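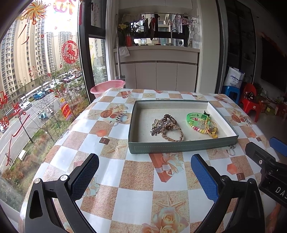 Home Organizing, Unit 4: Small Accessories
Instructor: Nesrin Eren
Langat Adult Learning, November term

What this unit covers

Unit 3 dealt with clothing and linens. This unit deals with the small things that end up on dressers, in coat pockets and in the dish by the door: bracelets, cords, charms, hair clips, keys, wristbands from events. They take up very little space, but they tangle, and a tangled pile tends to be moved from one surface to another for years without being sorted.

By the end of the unit you should be able to do a first sort of a small pile, separate tangled pieces without damaging them, and choose a container for each group.

Reading: course packet, chapter on small items (Pollock). Morag Pollock's chapter uses the term "loose goods" for everything in this unit. We will just say accessories.

Terms

First sort: a quick division into two groups, left and right, done by eye. Nothing is untangled at this stage.

Second sort: each group is taken apart and its pieces laid out singly.

Open tray: any shallow box, lid or tray with low walls. A shoe box lid works. The walls should be low enough that you can reach in from any side.

Gap: the bare strip of tray floor between the two groups. Keep it at least 2 inches wide. If the groups touch, you will be untangling them from each other as well.

Work surface

Use a table at a comfortable height, near a window if you can. A plastic tablecloth is fine and wipes clean, but a busy print makes it hard to find a dropped bead. Keep everything inside the tray for that reason. Put the tray near the middle of the table so that pieces lifted out have somewhere to go on either side.

Do not work over carpet. Do not work with a drain nearby.

The first sort

There is more than one way to divide a pile. The two we use in class are by color and by use.

By color is faster. Browns, beiges and dull metals go to one side, brights to the other. A tan braided bracelet and a brown beaded one go together on the left, and a bright green wristband, a yellow cord with a charm and a bracelet of pink, white and yellow beads go together on the right. Small black pieces can go on either side. Pick one and stay with it.

By use takes longer but holds up better. Keys are the usual problem. They get put in with jewelry when someone empties a pocket, and beaded bracelets get looped through them. In a color sort, silver keys with a brown bead bracelet through them stay on the left with the other browns. In a sort by use, the keys come out first and go to the hook or dish where the household keeps its keys.

Nahom Kahsay's notes from last term recommend sorting by color first and by use second. Students who tried it the other way also did well, so this is up to you.
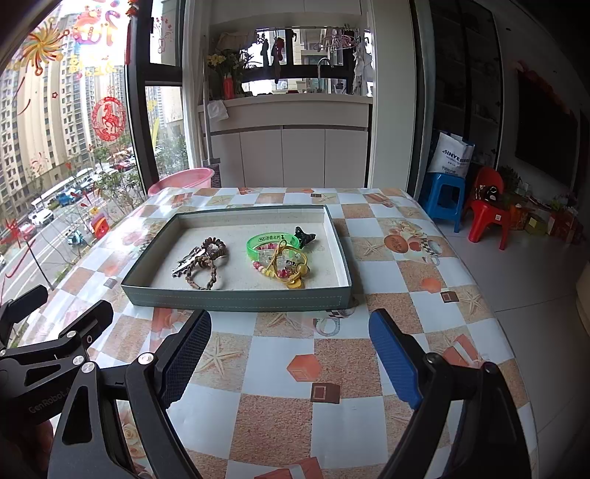
The second sort

1. Take one group at a time. Leave the other in the tray.
2. Find the stiffest piece in the group. This is usually a plastic wristband or a key ring. Lift it a little and see what moves with it.
3. Remove hard pieces before cords. Pulling on a cord first tightens everything else.
4. For braided and knotted cords, push the strands toward the tangle to loosen it. Do not pull both ends.
5. Charms catch on bead strings. Turn the charm flat and slide it back through the loop it came from.
6. Lay each freed piece in a straight line if it opens, or as a flat ring if it does not.

If a bead string is fraying, stop and set it aside in an envelope. Restringing is covered in Unit 7.

Storage

Bracelets: flat, in a shallow drawer or a divided box. The Drusetti box shown in class has adjustable dividers. An egg carton does the same job.
Cords: hung on a small hook, one per hook.
Hair clips: clipped to a strip of ribbon.
Keys: never stored with jewelry.
Printed wristbands: keep or discard. If kept, store with papers and photographs.

Assignment

Do a first sort and a second sort of one small pile at home. Write half a page on which method you used and which pieces gave you trouble. Hand it to Radwa Slaoui at the front desk or bring it to the next class.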